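首页 通知公告 规范与标准 会议纪要 下载 联系我们
搜索 请输入关键词 高级搜索
7月 整理:Elba Medina

双臂操作台安全与作业规范 第二次讨论会 会议纪要

时间:周五下午两点
地点:Skerville 二层会议室
主持:Abundio Hinojosa
记录:Elba Medina
参会:Tralik 操作组、Echeverri 设备组、Irko 数据组各派代表,共7人

一、上次会议遗留事项

急停按钮位置已统一,放在操作员右手侧,各台之间不再有差别。设备组提出两台旧工位的桌脚还没有固定,本月内处理。上次纪要里“操作前自检”一条写得太粗,操作组补了一份自检表,会上逐项过了一遍,删去重复的两项,其余通过。

二、规范草案第三章:作业区与非作业区

Hinojosa 说明,草案原文只写“作业区内不得放置无关物品”,各组理解不一样。操作组认为后排桌子不在手臂可达范围内,不应按作业区管理。设备组的意见是,可达范围要按最大伸展算,不能按当天任务的动作算。

讨论后定下:前桌为作业区,后桌为备物区。备物区可以放当前和后续任务要用的物品,瓶罐类须直立、盖好盖子,玻璃容器不得靠桌沿。两桌相接的工位,接缝前后各留50毫米不放东西。笔记本电脑可以放在台边,电源线不得横过作业区。

三、第四章:速度与接触

草案对硬物和软物用同一个接近速度。数据组翻查了已归档的1,023条记录,认为软包装类(纸袋、布袋、薄塑料盒)重做的比例明显偏高,建议单列。Hinojosa 同意单列,但不赞成现在就写死数值,先写“低速档”,具体由各工位试过再填。

操作组问,低速档是否从离物体一定距离开始算。设备组答复,现有控制程序可以按距离切换,改动不大,约5个工作日能给出测试版。

四、第五章:双臂协同

本章争议最多。草案要求“双臂不得同时进入同一物体周围区域”,操作组认为照此执行,开袋、拉平、对折一类任务都没法做。会上改为:允许双臂同时靠近同一物体,但须指定主臂和辅臂,主臂先到位,辅臂后进入;两个夹爪之间保持最小间距,数值见附表。 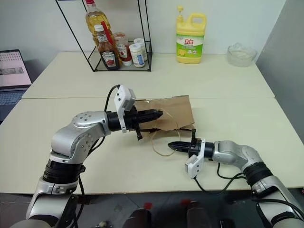
主辅臂的指定写进任务单,由操作员开工前填写,中途更换须停臂重填。纸袋类任务按夹爪入位的先后和高低来定,像牛皮纸袋这样皱着摊在桌上、左侧夹爪到袋子左缘、右侧夹爪在更低处伸到袋子下沿的情况,以左臂为主臂,右臂为辅臂。垂在袋口外的提绳容易挂住指尖,抬臂前要先确认提绳没有绕在夹爪上。腕部相机的线缆应留出转腕余量,又不能松到碰桌面,设备组负责补一条走线要求。

Medina 提出,附表里的最小间距是按夹爪外壳量的,没有算腕部相机外壳。设备组确认属实,附表退回重算。在新附表发出之前,沿用旧值并加大一档。

五、第六章:记录与标注

数据组要求每次停臂都写原因,操作组担心影响进度。折中办法是设固定选项,操作员点选,只有选“其他”时才需要写文字。选项清单由数据组拟,操作组确认。

六、待办

1. 设备组:低速档切换测试版;附表重算;走线要求;两台旧工位桌脚固定。
2. 操作组:按新的第三章整理各工位备物区,自检表定稿后张贴。
3. 数据组:停臂原因选项清单;软包装类记录另行汇总,发给 Hinojosa。
4. Medina:汇总第三至第六章修改稿,发各组核对。

对第四章数值有不同意见的,书面交给 Hinojosa,下次会议一并讨论。下次会议时间另行通知。

会议于下午四点十分结束。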